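Home With Baby, Session 4: Stains, Washing and Putting Away
Class notes, October 14, 2024
Leltonitz Family Evenings

Hi everyone, and thanks for coming out on a Monday night with so little sleep behind you. These are my notes from tonight, typed up more or less in the order I said things, plus the bits I forgot. If you missed the first hour, Oanh Nông has the sign-up sheet for the swap table and you can still get on it.

We left off last time with what to buy before the baby comes (not much!) and tonight was all about keeping what you have wearable. Baby clothes don't wear out. They get stained, or they get shrunk, or they sit in a damp closet for a year and come out smelling like one. My oldest went through 67 bodysuits, counting the hand-me-downs, and I only know that because I had to fold every last one when we moved to Dandmont. 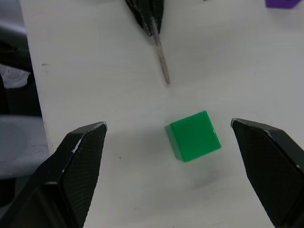 STAINS

Start with cold water. I know I go on about this, but milk, formula, spit-up and blood are all protein stains, and hot water can set them into the cloth. Hold the stained spot under the cold tap with the back of the fabric facing up so the water pushes the mess out the way it came in. Then work in a little liquid detergent with your thumb and leave it for half an hour while you do something else.

Diaper blowouts are the same idea, only worse. Scrape off what you can, rinse cold, detergent, wait, then wash as warm as the care label lets you. If a yellow mark is still there after the wash, lay the garment out in the sun while it's wet. A sunny windowsill works too, just slower. Khang Đồng asked whether this fades prints, and yes, over time it can, so I save it for whites and pale solids.

Fruit and carrots come up once your baby is on solids. For berries, cold water and then a soak. Carrot and sweet potato are the stubborn ones in my house. I soak those overnight in oxygen bleach (the powdered kind, mixed the way the box says) and then wash. Oxygen bleach is not for wool or silk, so keep the fancy christening sweater out of the bucket. And a bucket of anything on the floor is a drowning and poisoning hazard once there's a crawler in the house, so it goes behind a closed door or up high in the laundry sink, lid on.

Diaper cream! It's greasy, often with zinc in it, and water alone does nothing. Rub in dish soap while the cloth is dry, let it sit, then rinse warm. You may need two rounds. I've had it take three.

One rule for every stain on this page: don't put it in the dryer until the mark is gone. If you're not sure, hang it up and look again in daylight.

WASHING

You don't need a separate baby detergent. What most people want is one with no added scent or dye, and the whole family can share it. Look for "fragrance free" on the label, which isn't quite the same as "unscented" (that one can have something added to cover up the smell). Use less than you think. Too much detergent doesn't rinse out, and the cloth goes stiff.

Skip fabric softener on towels, bibs and burp cloths. It leaves a coating and then they just push the milk around. Skip it on children's sleepwear too, where the label will often tell you it can interfere with the flame-resistant finish.

Wash new things before the first wearing. Turn socks into a mesh bag or accept that you'll be buying socks forever. Close the hook-and-loop tabs on bibs before they go in, or they'll grab the one knit you love and chew it up. Snaps I leave open, zippers I close.

How often? We were all over the place on this one. I ran a load every other day with my first and every third day with my second, and both children were clean enough. Twenty-five burp cloths will get you from one load to the next with room to spare, and 12 will do it if you don't mind washing daily.
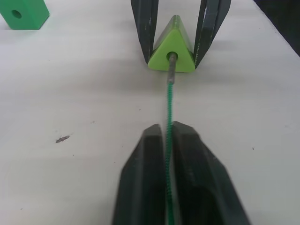
Drying is where the shrinking happens. A 100 percent cotton bodysuit that fit on Sunday can come out of a hot dryer a good bit shorter in the body, and then the snaps pull and everyone's cross. Low heat, take them out slightly damp, tug them back into shape lengthwise and let them finish on a rack. If a label says preshrunk I still do it this way, out of habit.

PUTTING AWAY

Everything you store has to be clean and bone dry. I mean leave it on the rack an extra day. Milk you can't see will turn yellow over a few months, and that's why a white sleeper goes into the box spotless and comes out with a collar stain. Give the necklines an extra soak before they go away, even if they look fine.

Sort by size, not by type. When the time comes you'll want all the six-month things in one place, and you'll be looking for them one-handed. Write the size and the season on the outside, on two sides of the box so you can read it whichever way it got shoved in. I add the date I packed it.

Cardboard is fine in a dry closet. In a basement or garage use something with a tight lid. Don't vacuum-pack anything knitted for long stretches, the creases are a pain to get out. Attics get very hot in summer and elastic hates that. I opened a box in June that had been up there three years and the leg bands just crackled.

SWAP TABLE

We'll run it at the Jemal Street hall again, same room. Bring things washed, sized and folded, with any stains admitted to on a sticky note (stained play clothes go fast, so don't be shy). No car seats, no crib mattresses, no sleepwear with drawstrings.

FOR NEXT WEEK

Bring one stained item you've given up on and we'll try it together at the sinks. Oanh is bringing the oxygen bleach and I'll have dish soap and old toothbrushes. If you can't find the overnight soak chart, it's on the back page of the Zimari booklet from session two.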